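Four hours behind the snack counter

The owner of the snack counter at the Clernport ferry stop has been up since before the first boat. She talks while she restocks, never quite finishing a sentence.

"People think it's the coffee. It's chips. Chips and something cold," she says. On a good September morning she'll serve 200 people, most of them in the ten minutes before boarding.

She started with 3 shelves and a cash box. Rent was $525 a month then, more now, she won't say how much. Her supplier is Hrytsenko, out of Prarnau - late sometimes, but they take back what dosen't sell.

Trays were her best idea. Regulars pick one up, fill it, pay, go. "Fewer dropped drinks. Way fewer."
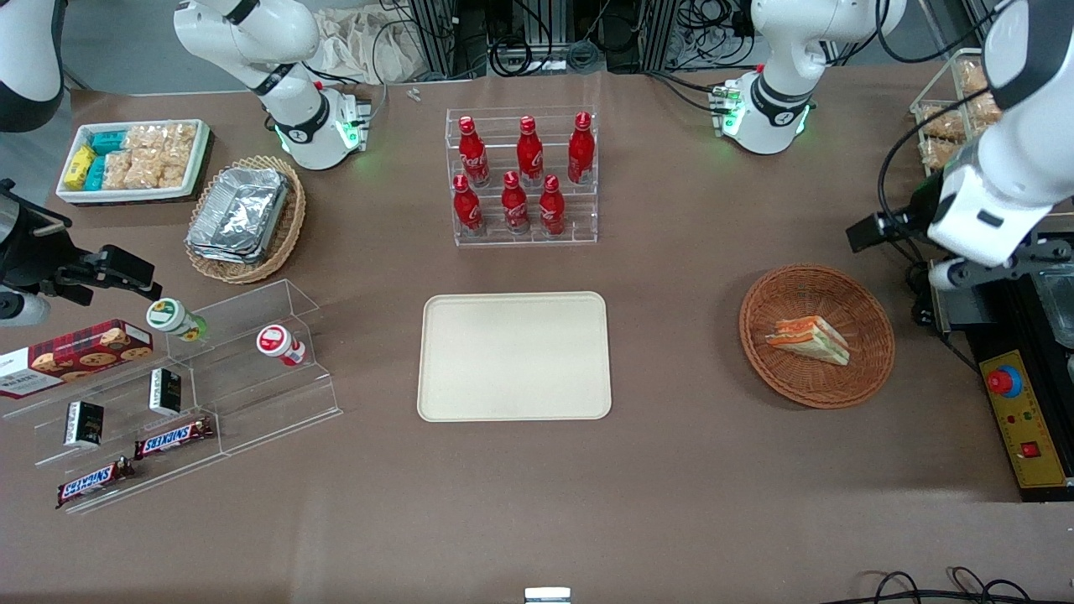

On the slow months

Winter is hard. Two boats a day, sometimes none if its windy. She cuts the order in half and closes by 4.

"I did think about quitting. Once. Then the Ferkia route opened and I had a line again."

Would she take on a second counter? Long pause, a customer wants change. "Ask me in spring," she says, and goes back to the register.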